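The Lungu bypass was signed off in December, four years after the regional council first put it out to tender. It is 7 kilometres long, has two lanes in each direction and cost 87 million euros, against an original estimate of 52 million.

Most of the difference lies in the ground. The chosen route crosses the Bovia marshes, where the first survey took boreholes only at the two ends. When work reached the middle section, the contractor, Flikis, found peat to a depth of more than 5 metres. The embankment was redesigned as a low viaduct on piles, and the contract was changed twice without a new tender.
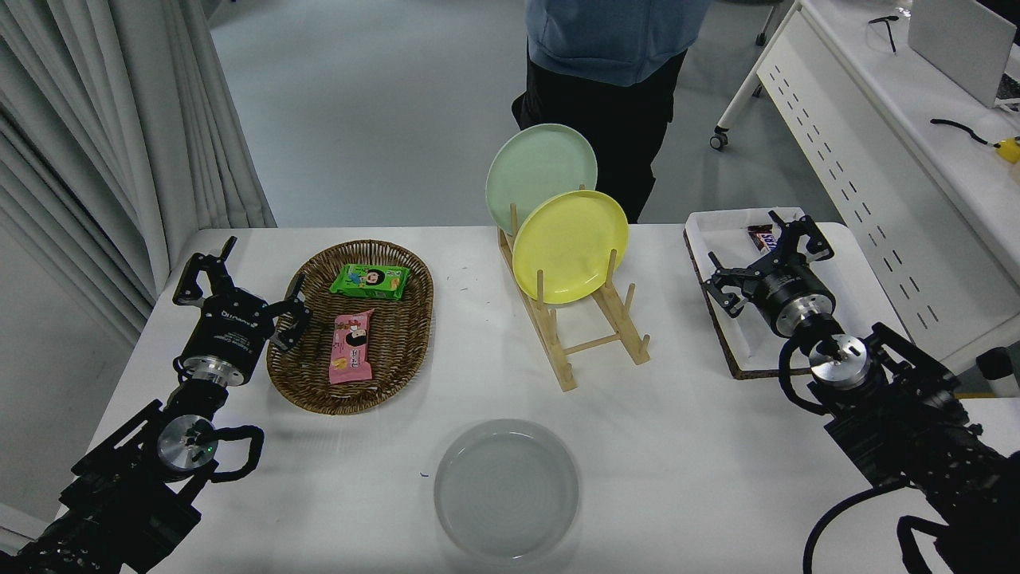

Two snack packages in a wicker basket.

Teodor Pascu, who led the roads department when the route was chosen, defends the decision. "The northern option was shorter on paper, but it needed 2 rail crossings and the purchase of a working quarry," he says. The council's own comparison, published with the accounts, put the northern option at 61 million euros. It did not include the quarry.

Traffic is the other open question. The forecast used to justify four lanes assumed that the Fikus industrial estate would be full by the time the road opened. Half its plots are still unsold, and lorries bound for the port continue to use the old road through Lungu, where there is no toll.
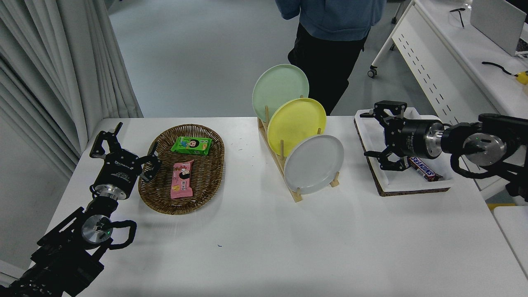
Who pays for upkeep

Under the contract, Flikis maintains the surface and drainage for five years. After that the cost passes to the council, which has set no money aside for the viaduct joints. Inspection of the piles is not covered by either party until the handover survey is complete. The regional audit office has asked for both contract changes and will report on them separately.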